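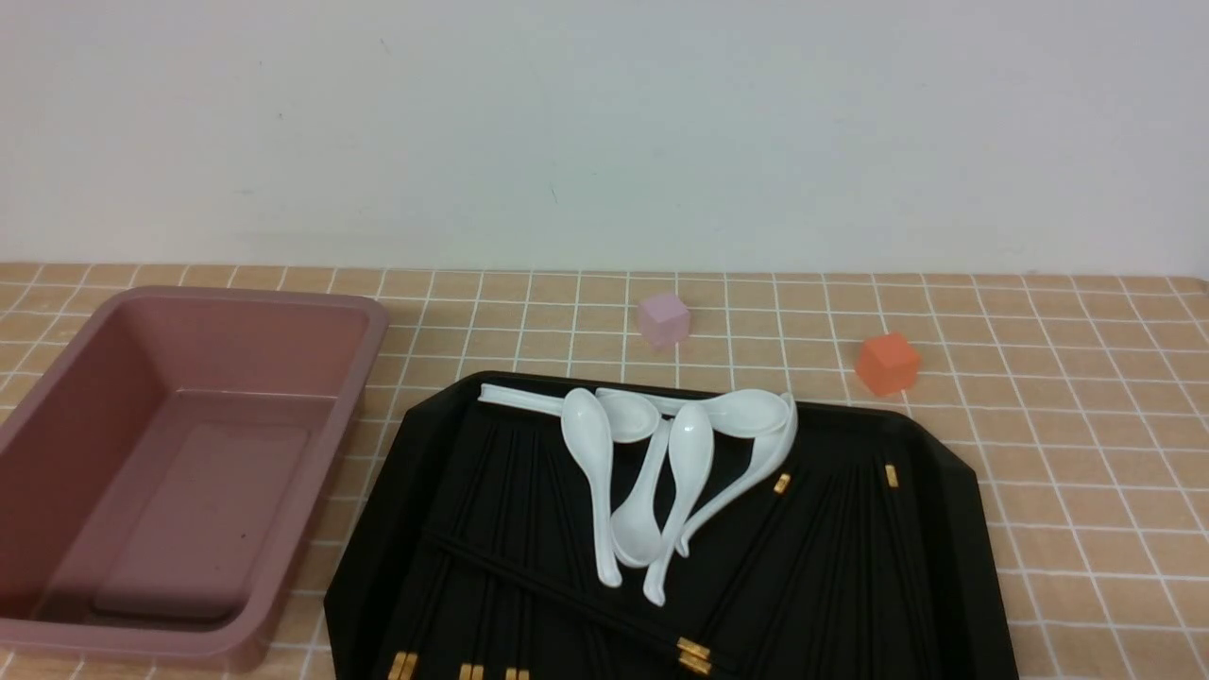
Plastic bin on a tiled countertop.

Gekmont Handset Renewal Program
Progress report to the Karunaratne Fund
Submitted 2/17/25 by Nilmini Haque, Program Manager

1. Period covered

This report covers work carried out under the second grant installment, beginning in October. It should be read with the inception report, which sets out the original targets and the terms of the device loan agreement.

2. Devices received and returned to use

The program took in 3,435 used smartphones during the period, most of them from employers replacing staff handsets. Intake was slower than planned in the first weeks while two of the larger donors completed their own data removal checks. Of the phones received, 298 were set aside for parts because of board damage or swollen batteries. The remainder are at various stages of testing, repair and reissue.

Folding models continue to present difficulty. Replacement inner screens cost more than the value of the finished phone in nearly every case, and the program has stopped accepting these models unless the hinge and both displays pass inspection at intake. Obaidul Dissanayake has revised the donor guidance accordingly.

3. Software support

Dinesh Bhuiyan completed the review of update eligibility requested by the Fund. Phones with less than one year of security updates remaining are no longer issued to individuals. They are now used only as loan devices in the training room, without a SIM card.

The Plostix diagnostic tool was brought into use at the second workbench. It records battery health, camera function and charging port wear in a single test. A fault in the export of results was reported to the supplier and remains open. Staff are copying the figures by hand until a corrected version is released.

4. Training

Technician training reached 65 participants against a target of 100. The shortfall is due to the late start of the evening group at the Ranen site, where the electrical work was not signed off on schedule. Gayan Wijesinghe expects the evening group to make up most of the difference in the next period.

5. Budget

Spending on batteries was over budget and spending on transport was under. The program requests approval to move the unspent transport balance to the parts line. No change to the total award is sought. A signed statement of accounts has been sent separately by Imtiaz Hettiarachchi.

6. Next period

Work will center on clearing the repair backlog, opening the evening group, and agreeing terms with a second battery supplier. A decision on the transfer in section 5 is needed before the next parts order can be placed.

Related items
Inception report: Handset Renewal Program
Donor guidance: folding phones and tablets
Device loan agreement (revised)
Technician training: evening group enrollment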